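Speaker notes – "What do you call that color?" (Wednesday, evening slot)

Start without a hello. Hold up the Howells paint card, ask the front row to shout out a name, wait. Let them disagree! The arguing is the best part and it warms up the room.

Then the basic idea: we can see far more colors than we have words for, and most of us get by on a small handful. Yellow is my favorite place to start because people agree on it fast, until you turn up the light.
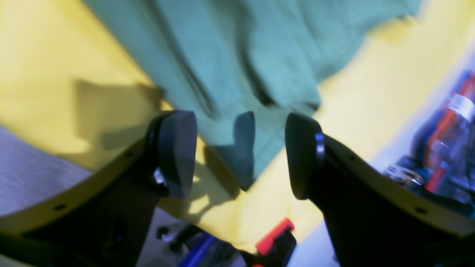 *Yellow, washed out in places.*

Ask: is the palest part still yellow? Most rooms say yes. We correct for light all day long without noticing, and I find that wonderful.

Next, Elin Kneath's naming game. 23 players, 200 paint chips, no list to pick from. Tell the story of Octavian Sandu writing "pond" for 3 different chips and defending every one of them. Go slowly here, people like to guess the answers.

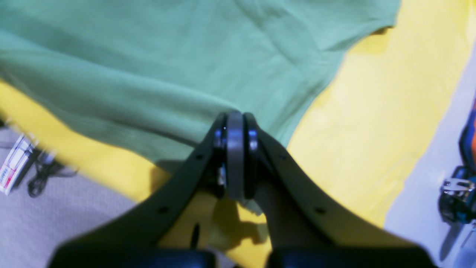
*Sage green. Or is it gray-green?*

Sage is a borrowed word – it was a plant first. So were lilac, olive and plum. Orange too, the fruit came before the color in English. Pause for the "oh!" from the back.

Move to attention. A small patch of strong color can beat a whole floor of something quiet. Ruairí's sign shop example goes well with this one (the Burance sign, before and after).
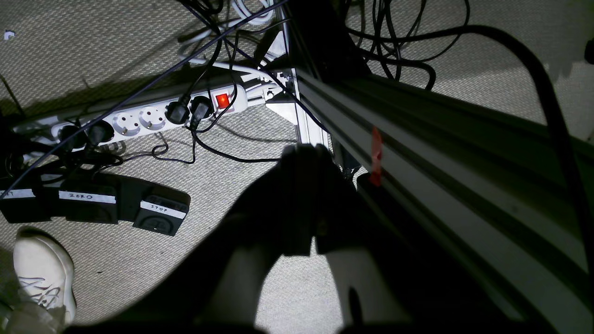 *Where did your eye land first?*

Take two or three answers, don't rush. If someone brings up color blindness, great, go straight to Emlyn's letter and skip the sign story.

Last part: blue. Russian splits it into two everyday words, one lighter and one darker. Welsh "glas" is mostly blue now but can still cover green grass. Eifion Harries will be in the audience, so get him to say it properly.

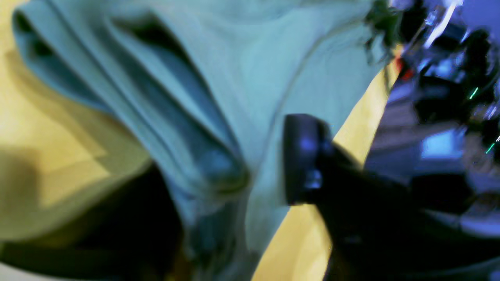 *Pale sky blue, a touch of teal.*

Have everyone write one name for it on their slip. Collect the slips at the door, read a few aloud if there's time, then questions.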